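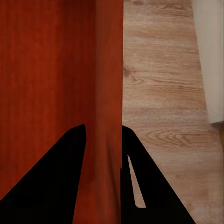

Home Services Prices How to order Contact

Newsletter Subscriber Package by Sollska

Many small shops and bloggers write a good newsletter, but the list of readers stays very short. You send the letter every month and only your friends open it. The Sollska Subscriber Package is made for this situation. We bring your sign-up page in front of people who already read letters on the same topic, and they decide by themselves if they want to join.

The basic package is planned for 200 new subscribers. Every person must confirm the address by clicking a link in the email, so you do not receive empty or false addresses. If an address stops working in the first month, we replace it without extra payment.

What we need from you before the start: the link of your sign-up page, a short text about your newsletter, and the two or three topics which describe it best. Please write also the language of your readers. We do not need your password – please never send it to us, also not by email.

After the payment is received, our editor Satish Suvarna reads your text and corrects it if necessary. He can suggest a different title for your page, but you are free to keep your own. The work begins when you approve the text. Usually the first subscribers come after four days, and the complete order takes more time if the topic is narrow.

One of our customers, the online tea shop Beyene, started in November with the basic package and finished with 313 confirmed readers, because some of them shared the letter with colleagues. We cannot promise the same result to everybody. It depends much on what you write and how often you send it.

The package works with the Flurkwood and Bostier mailing systems. For other systems we send you the list as a simple table, and you can import it by yourself. If the import shows an error, write to Ezekiel Oyelaran from customer support and attach the error message.

You can order one package for each newsletter. A second order for the same newsletter is possible when the first is completed – please use the same order name, so we do not contact the same people again.

Cancellation is free until you approve the text. After this, we return the money only for subscribers which were not delivered.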